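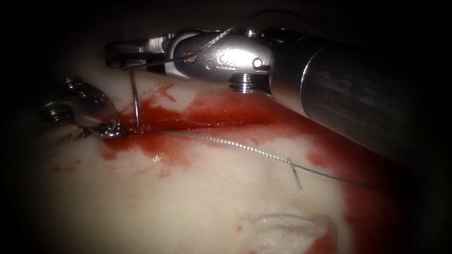 Section 3: Closing the practice wound with a running stitch

By now you should have the Noiphan tissue pad pinned down and your wound opened up. If you skipped ahead, go back to Section 2 and do the pinning first – I've chased a sliding pad across my desk enough times to be firm about it.

I'm teaching this the way Kanokwan Rojanasak taught me, with a few changes for the Giltside pads, which are a little stiffer.

1. Load the needle. Grab it with the jaws a bit past the middle, toward the thread end. Too close to the tip and you won't have enough curve left to come out the other side.

2. Check your thread. It should trail up and away from the wound with nothing looped under the needle.

3. Go in with the tip as close to straight down as you can manage. I know it feels like too much! A shallow entry makes a shallow bite, and shallow bites tear out when you pull the stitch snug.

4. Roll, don't push. Follow the curve of the needle all the way around. If the pad bunches up in front of the tip, you're pushing, so back out along the same path and try again.

5. Use your second instrument to steady the edge of the wound. Press lightly next to it and keep off the needle tip.

6. When the tip shows on the far side, take hold of it a little way back from the point, let go with the first instrument, and pull through on the same curve.

7. Draw the thread until the edges just touch, then start your next bite 5 mm along. Keep going to the end of the wound. I usually get 11 bites on the long Graston pattern, but don't worry if yours comes out different.

Note: The red dye in the Reteo kit stains everything. Old towel, old shirt, please.

Caution: Never leave a needle standing in the pad when you take a break. Park it in the foam block and count your needles before you pack up.

Caution: Practice pads and practice thread are for practice only. Keep them well away from clinical supplies.

Tying off is in Section 4. Leave yourself a good long tail for it – longer than you think.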